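Search this site Search Clear

Power-Saving Plug Boxes and Other Ways to Cut the Electric Bill: Frequently Asked Questions

These are the questions that come in most often from tenants and homeowners who borrow our plug-in meters. The answers were written by Jasper Boersma and checked by Dela Addo, who did the wiring in the hall and has a lower opinion of gadgets than Jasper does. We don't sell anything and we don't get a cut from anyone.

Does the Vulik power saver work?

We don't think so. It is a small plastic box that you plug into the wall, and it is supposed to "smooth" the current so your meter runs slower. We borrowed one in February and ran it for two weeks in Salamatu Amissah's apartment and two weeks without it. The difference was smaller than the difference between any two ordinary weeks. Then we opened it. There was a capacitor, a green light and not much else. The green light uses power.

But the seller has hundreds of happy reviews.

Yes. Read a few of them slowly. Most were written within days of the box arriving, before any bill could have come. Others say the bill went down after the writer also changed the light bulbs, or after the weather turned, or after a son moved out. People who spent money on something want it to have worked, and we include ourselves in that.

The ad talks about "power factor." Is that made up?

No, it's real, and that is what makes the pitch hard to argue with at a kitchen table. Factories with big motors can be charged for poor power factor and it can pay them to correct it. A household meter bills you for the energy used, in kilowatt-hours, and correcting the power factor at one outlet leaves that number where it was. A true thing about factories is being sold to people in apartments.

Can one of these boxes do any harm?

Some of the ones we have opened were badly made. Thin wire, poor solder, no fuse. If yours gets hot, buzzes or smells, unplug it and don't plug it back in.

What about the Prellis smart plugs? They're from a proper company.

They do what a smart plug does, which is switch things on and off and tell you how much power went through. That can be useful. It doesn't save anything until you act on what it tells you, and the plug itself draws a little around the clock so it can stay on the wifi. If you buy six of them and put lamps on all six, you have added six small loads to your home in order to watch six other small loads.

One behind a space heater with a timer is a different matter, if the plug is rated for the heater. Check the rating on the plug, and then check it against the label on the heater. Plenty aren't rated for it. Dela would prefer you didn't run a heater through one at all.

How do I find out what an appliance costs me to run?

Borrow a meter, plug it into the wall, plug the appliance into the meter and leave it alone. For a kettle or a toaster one use will tell you what you need. For anything that cycles on and off, such as a fridge or a dehumidifier, leave it for several days including a weekend. Then read the kilowatt-hours and multiply by the rate on your bill. Use the rate for your own plan and not one from a website.

A worked sum. Ewurabena Osei had an old chest freezer in the garage and wanted to know if it was worth keeping. Over a full year it came to 682 kilowatt-hours at the pace we measured. She had been told by a salesman that it would be "easily double that." It wasn't. She kept it until the lid seal went, and then she got a smaller one.

Why don't you just use the number on the label?

The yellow and white labels are a starting point. They come from a test done under set conditions, and your garage in August is not those conditions. We have seen appliances use less than the label and we have seen them use a good deal more. Kofi Amegashie's fridge was labeled at 400 kilowatt-hours a year and was on track for 443 when we measured it. That isn't a scandal. It stands next to the oven.

Should I replace my old fridge to save money?

Maybe. The people most certain that you should are usually the people selling fridges. Measure the old one first. Take what it costs you in a year, take away what the new one is likely to cost, and see how many years it takes to pay back the price. If the answer is 14 years, you have learned something about the ad. If the old fridge is running nonstop or leaking at the seal, the answer could be a lot shorter.

And if you buy the new one and move the old one to the basement "for drinks," you haven't saved anything at all. We ask about this every time and more often than not there is a fridge in the basement.

Are mini fridges cheap to run?

Cheaper than people fear and dearer than people hope. A small fridge has less to keep cold, but it is often built with thinner walls and a simple thermostat, so it doesn't use as little as its size suggests. Per shelf of food they are usually poor value. If you are keeping one cold all year for a few bottles, it may be worth turning it off and using the kitchen fridge. Unplug it, empty it, wipe it out and prop the door so it doesn't go moldy.
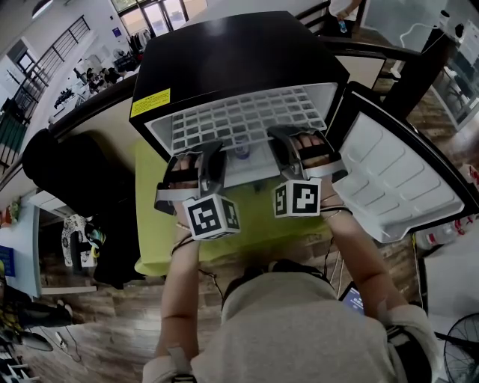
The older ones with an ice box at the top need defrosting too. Thick ice makes the compressor work longer and takes up the little space you had. Turn it off, put a towel down and wait. Don't go at the ice with a knife. If you puncture the lining you can let the refrigerant out, and then you own a cupboard.

Does a full fridge use less than an empty one?

This gets repeated everywhere as if it were worth real money. A full fridge loses less cold air when you open the door, and that's fair enough. The effect on your bill is small. We have met people who fill the spare space with jugs of water and worry about it. Fine if you want to, but check the door seal first – shut the door on a sheet of paper and pull. If it slides out with no grip at all, try cleaning the seal, then think about a new one.

Is it true that "vampire" devices are a huge part of my bill?

It was truer years ago. Old TVs and old chargers could draw a fair amount doing nothing. Most newer ones draw very little. The things we still find worth switching off are older cable boxes, some game consoles left in their quick-start mode, and stereo amplifiers that never really turn off. A phone charger with no phone on it is hardly worth the walk across the room.

What about the foil panels behind radiators?

On an outside wall with no insulation they might help a bit. On an inside wall they do nothing for you that we could ever measure. Be careful with the Truteck panels in particular, only because the pack prints its savings figure in large type and then, in small type on the back, says "up to." Any number after "up to" includes zero.

A man at my door says he is from Gyamfi and can lower my rate. Is he?

We can't tell you who is at your door. We can tell you not to show him your bill. Your account number is on it, and in some places that is all a person needs to start a switch. Ask him to leave something in writing. Ask what the rate is after the first few months, and what it costs to get out. If he says the offer is good only today, it isn't a good offer. Then call the number on your own bill and ask them what plan you are on.

My bill says "estimated." Does that matter?

It can. An estimated bill is a guess based on past use. If you have changed something, you won't see it until somebody reads the meter. We have had people swear by a gadget on the strength of two estimated bills. Read the meter yourself, write down the number and send it in.

So what does work?

Boring things. Turning the water heater down if it has been set too high, but not below the temperature its maker gives as safe. Sealing drafts. Running the dryer less, or drying on a rack when you can. Cleaning the dryer's lint screen every load. Using a fan before the air conditioner. Replacing the last of the old bulbs. None of it comes with a green light on the front, and you won't get a before-and-after picture out of it.

How do I know your own numbers are any good?

You should ask. Our meters are cheap ones and they aren't checked by a lab. We compare them with each other once a year on the same kettle, and we threw one out when it kept reading high. They are good enough to tell a big load from a small one. They aren't good enough to settle a dispute with the power company, and please don't try.

How do I borrow a meter?

Come to the side door on Saturday morning between ten and noon. There is a deposit of 50 dollars, which you get back with the meter. One per household, two weeks at a time. Bring a recent bill if you want help with the sum, and cover up the account number first.

Can I bring in a gadget I've already bought?

Yes, and bring the receipt, since quite a few sellers will refund you inside 30 days if you push. We'll open it if you want it opened, but ask for your money first. They won't take it back in pieces.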